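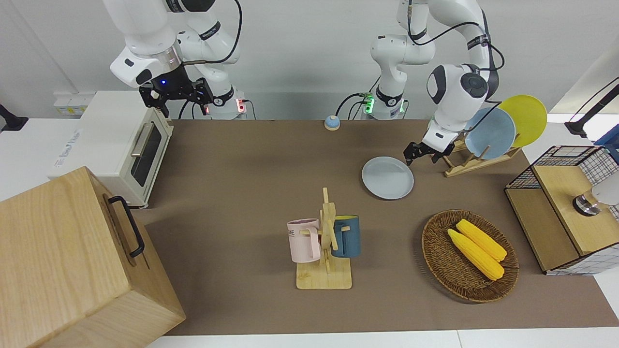
### 4.2 Layout of the bench and the kitchen task

The build stands in a shared workshop run by the Brirum group, on a bench that other members also use for repairs. Zlata Hordiienko and Danylo Vasylenko put up the two arms over one winter, starting in December, and the layout has changed little after that. We kept the bench against a plain white wall because earlier trials in front of open shelving gave the plate detector too many false edges.

The task set is small. It covers moving a plate between the table and an upright rack, lifting a mug from a tree and hanging it back, and placing soft or uneven items in a basket. Each task can be done with one arm, and most were first tuned that way. The two-arm versions came later and share the same motion library, which we named Stosix during the build – it is a set of plain text files, one per motion, with the waypoints and the grip width written out so that any member can edit them.

Plates were the hardest part of the set. A plate lying flat leaves very little room under the rim, and a parallel gripper has to meet it from the side at a shallow angle. If the finger is too low it drags on the mat; if it is too high it slides over the rim and the plate is pushed away. We worked through 74 attempts by hand guiding before writing the first fixed approach, and the finger height in that version is still the one in use.
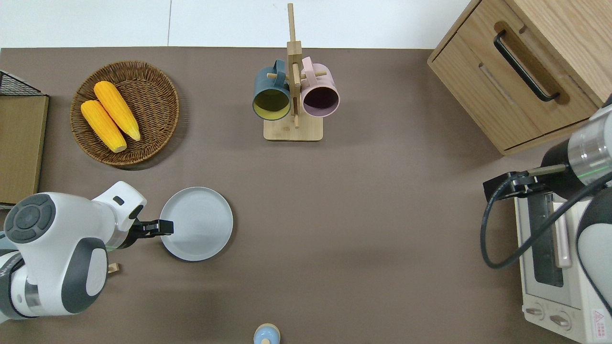 Approach direction was settled before grip force. In the first version the arm came to the plate from whichever side gave the shortest path, and this often took the elbow across the mug tree. We now fix the approach to the side on which the arm is mounted. Figure 3 shows the fingers at the left rim of the plate, with the mug tree and its two mugs well away towards the back of the table and the second arm on the opposite side, over the toaster oven. The rule costs some time on plates that lie far over, but it removed the need for a separate check between the arm and the tree.

**Figure 3.** Side approach to a flat plate, seen from above the bench. The corn stays in its basket during the plate task.

Grip force was then set by trial. We began with the lowest value at which the plate could be lifted and raised it in small steps until it no longer turned in the fingers. The final value is the same for both arms. Volodymyr Harasym wrote the logging script, which stores the finger width at the start and end of each lift, so a slipping plate can be found later without watching the whole run. The log for this section holds 177 lifts.

Objects that are not part of the current task are left on the bench. Clearing them would make planning easier, but members wanted a set-up that could be used without tidying first, and the planner was written with that in mind. Each fixed object has a keep-out volume, drawn by hand with a margin on all sides. The volumes are stored with the Stosix files and have to be measured again if anything heavy is moved.
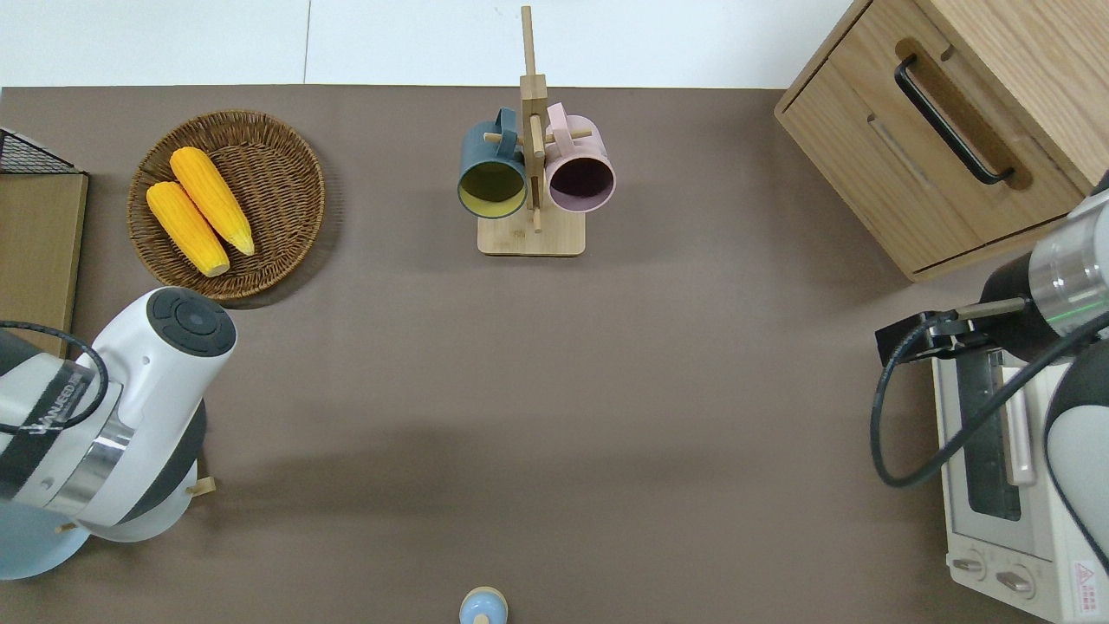

Nadiia Kravchuk argued that hand-drawn volumes would not last in a shared space, and that the margins would be wrong as soon as someone shifted the oven to get at a socket. Her view was that the bench should be scanned at the start of every session. We tried this for a short period. The scan worked on the larger objects but was poor on thin ones, such as the pegs of the mug tree, and members tended to skip it when they were short of time. The present arrangement is a compromise: the volumes are still drawn by hand, and a quick check compares the corners of the large objects with their stored positions. If any corner is out by more than 3 mm, the arms will not start.

The check does not cover the mugs or the plates, which are located afresh in each run. It also does not cover cables. These are routed along the arms with enough slack for the wrist to turn, and the slack is inspected by eye. One cable was replaced during the period reported here after it had rubbed against a joint cover – we have added its length and tie points to the parts list in Appendix B.

All motions were run at reduced speed when anyone was at the bench. Timings in Section 5 were taken at that same speed, and the motion files were frozen on 27th September.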